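Kilton Dining Society Newsletter
June
By Rasa Kļaviņa, Dining Secretary

Changes at Pillska and Arrangements for the Summer Dinner

Members will have learned by now that Emmett Zamora has left the kitchen at Pillska, where he cooked for the Society on 4 occasions, and has taken over the dining room at Jimlow on Okafor Street. The Society thanks him for his work and wishes the new kitchen at Pillska well. The spring dinner there was very well attended, and the braised rabbit drew more letters than any dish in recent memory.

The summer dinner will be held at Jimlow. Mr. Zamora has agreed to close the rear dining room to the public for the evening and to serve a set menu. The room seats 51, and places will be assigned in the order in which replies are received. Each member may bring one guest.
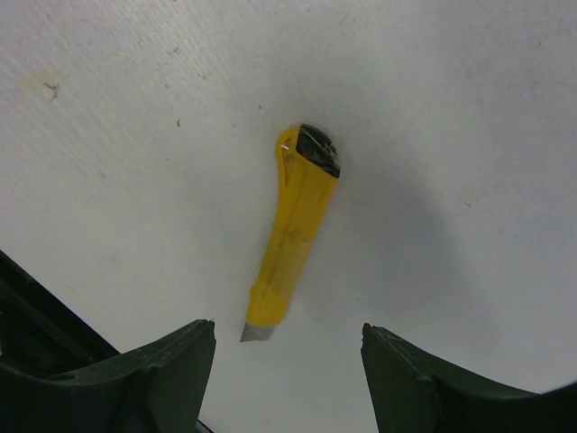
The Menu

The meal will open with chilled pea soup and a plate of pickled vegetables, followed by trout with brown butter. The main course is roast duck with cherries. Members who do not eat meat may request the mushroom tart, which must be ordered when replying and cannot be arranged at the table. Dessert will be a buttermilk custard with strawberries, if the local crop permits, or rhubarb if it does not.

Wine is not included in the price of the dinner. Jimlow allows members to bring their own bottles and charges a corkage fee for each one opened, with a limit of 2 bottles per table. Bottles should be labeled with the member's name and handed to the staff on arrival. The restaurant's own list is short but sound, and the whites from it are recommended with the trout.

Replies and Seating

Replies should be sent in writing to Box 2356, Kilton, with payment enclosed. Please state any allergies clearly. Requests to sit with particular members will be honored where the tables allow. Doors open at 6:30 p.m. and the soup will be served promptly at 7.
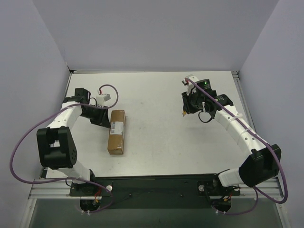
Two arms and a taped, labeled box at the tabletop.

Members holding copies of the spring menu card with the misprinted cheese course may exchange them at the dinner.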